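The stop that didn't stop

9/16/23

I like robots, I really do, and I've spent a fair chunk of this year cheering on the kitchen helper at Wuststead. So it pains me a bit to say that the fault we had in March was our own silly doing.

We pressed stop. The arm carried on for three seconds, closed its fingers and bent a steel tray (my favourite one, too!). The log said the stop had been received. It had, but it was sitting in a queue behind 10 movement commands, waiting its turn like everybody else.

Why did we miss it? Well, we'd tested the stop 40 times in the Tredasik simulator, and every time we pressed it with the arm parked and nothing queued up. Of course it passed! I think a stop should be tested at the worst moment you can find, with the hand open beside the thing it's after and more orders on the way.

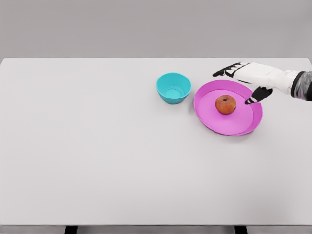 What I'd change

Give the stop its own line, straight to the motors. Press it mid-reach, every release, and put the failures where the whole team can read them. Tanholm already does this and they still ship on time, so I don't buy the excuse that it slows everyone down. I'd also like my tray replaced.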